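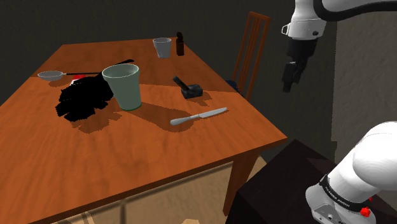

Call for participants: reading group on perception and the external world

The Clendon Philosophy Circle is looking for 17 people to join a reading group on an old question: do we perceive objects themselves, or only something in the mind that stands for them? The group starts in October and meets once every two weeks, nine sessions in all.

We will read short extracts from Locke, Berkeley, Hume and Reid, followed by two or three recent papers on illusion and hallucination. Each extract is under 20 pages and will be sent out a week ahead. Berkeley gets three sessions, the others one or two each. All texts are in English.

Who can apply

Anyone over 18. You do not need a degree in philosophy or any earlier coursework. You do need to be able to do the reading and to come to at least seven of the nine meetings. People who took part in the free will group at Avent may apply again, but new applicants will be placed first if we run out of seats.

What we ask of you

Read the text before each meeting and bring one written question about it. Every participant opens one session with a short talk, five to ten minutes, on the passage of their choice. Slides are not needed.

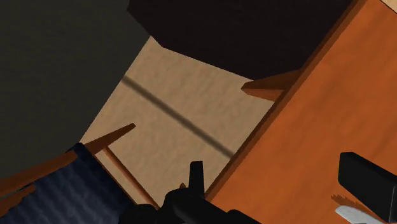

The talk should say what the author claims, what the argument for it is, and where you think it is weakest. You can agree with the author – several of last year's best talks did – but you still have to name a weak point. Talks are shared out at the first meeting, and swaps are fine if both people agree.

Place and cost

Meetings are held in the upstairs room at the Rai Building in Clendon and last 2 hours with a short break. The room can be reached by elevator from the side entrance. There is no fee. A printed reader of some 200 pages is available for the cost of copying, or you can use the files for free. We cannot pay for travel, and there is no online option this time.

How to apply

Send us a letter of no more than one page. Tell us why the topic interests you and describe one thing you have read on it, in any form. A novel or a magazine article is fine. Please also say which of the four main authors you would most like to present. Résumés are not needed and will not be read.

Applications can be left at the front desk of the Rai Building or sent through the contact form on this site, under "Perception group." Everyone will get an answer by the middle of September. Those we cannot place may ask to go on the waiting list.

Posted 3 August 2025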